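My grandmother kept her desk lamp on from tea until bedtime, and I suppose I've been chasing that colour of light ever since. Ximeng Zou, who restores lamps in Groslow, understood straight away and put the kettle on.
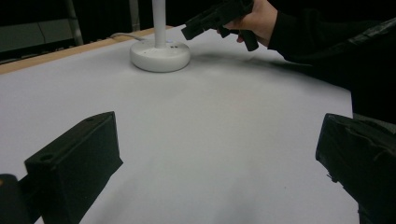

A white lamp on its round base, the cable trailing off behind the table.

We talked for 45 minutes, mostly about bases. She likes a low, domed one, and a pale tabletop to throw the glow back up at you. Her favourite cost $21 at the Wevine market.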